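Mon 2 June

Up before six and out the door with half a bagel in my pocket, because the Doddale ride was finally happening! Shaohua Xia had been promising me the valley road since April and I was so keyed up I forgot my gloves. We met at the bakery in Flonholm, drank terrible coffee and set off with the sun on our backs.

The climb was a beast. I walked the last part (no shame) and then, oh, the top. Larks everywhere, and the whole reservoir laid out silver. 336 meters up, says the sign, and I felt every one of them. 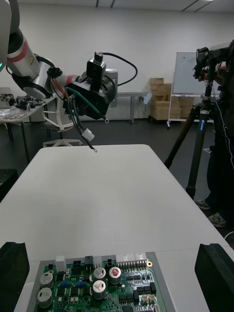 Gray and white with a red stripe.

Jianguo Feng caught up with us at the gate on that ancient green bike of his and handed out dried apricots. Best thing I've ever eaten. Then the descent, which I could write pages on, all bends and wild garlic and me yelling like a kid. We hit the ford a bit fast and my left shoe is still on the windowsill, stuffed with newspaper.
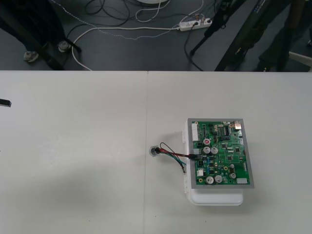 Lunch was noodles at Zeng, two bowls for me, and the owner drew us a map of a back lane that skips the main road altogether. We took it home and saw a hare! Must ask Shaohua if the lane goes through to the old mill.

Legs like string now. Need new brake pads, more apricots, and gloves by the door. Already want to go again on Saturday.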